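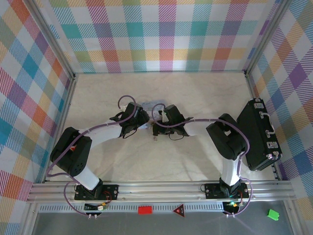

4. Instalação do painel de tecido Irau

Leia esta secção até ao fim antes de cortar o tecido. Para uma parede inteira são precisas duas pessoas. Os perfis de fixação Irau são fornecidos em barras e cortam-se com serra de dentes finos.

4.1 Preparar a parede

1. Retire pregos, buchas e restos de papel solto.
2. Passe um pano húmido e deixe secar de um dia para o outro.
3. Desligue o quadro elétrico se houver tomadas ou interruptores na área a revestir e desmonte os espelhos.
4. Marque com o nível uma linha horizontal a toda a largura, junto ao teto. Não use o teto como referência.

Nota: em paredes de gesso cartonado, aparafuse os perfis aos montantes. As buchas incluídas servem apenas para tijolo e betão.

4.2 Fixar os perfis

1. Comece pelo perfil superior, alinhado com a marca.
2. Fixe um parafuso a cada 330 mm. Nos cantos, acrescente um parafuso de cada lado.
3. Monte os perfis laterais e, por último, o inferior.
4. Confirme as duas diagonais com a fita métrica. Se forem diferentes, desaperte os perfis laterais e corrija.

CUIDADO: as extremidades cortadas do perfil ficam afiadas. Use luvas e passe a lima antes de montar.

4.3 Cortar e esticar o tecido

1. Estenda o tecido com o avesso para cima sobre uma superfície limpa.
2. Corte com 50 mm de folga em cada lado. O comprimento máximo sem costura é de 3000 mm.
3. Prenda primeiro o centro do lado superior e avance para os cantos.
4. Prenda o centro do lado inferior, puxando a direito, e depois os lados.
5. Empurre a folga para dentro da ranhura com a espátula larga. Não use chave de fendas.

Se aparecerem rugas na diagonal, solte o canto mais próximo e volte a esticar. Com temperaturas baixas o tecido cede menos; aqueça a divisão antes de começar.

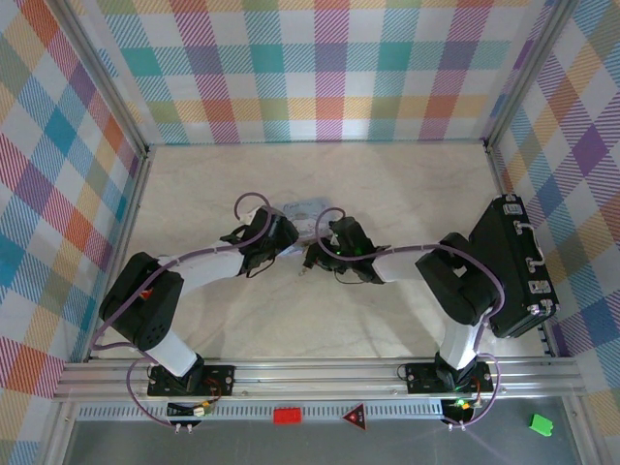
PADRÕES AOS QUADRADOS E ÀS RISCAS

Nos tecidos com repetição, escolha um quadrado inteiro para o centro da parede principal e reparta os cortes pelos dois lados. Nas paredes contíguas, parta do canto para fora. Um acerto perfeito nos dois cantos só é possível quando a largura da parede é múltipla da repetição indicada na etiqueta do rolo.

Encomende uma repetição a mais por cada pano. Verifique também o número de lote: rolos de lotes diferentes podem variar no tom.

4.4 Limpeza

Aspire com escova macia, de cima para baixo. Em nódoas, use um pano branco com água morna e sabão neutro, sem esfregar. Não aplique vapor nos primeiros 2 meses.

Para peças de substituição, consulte a secção 7.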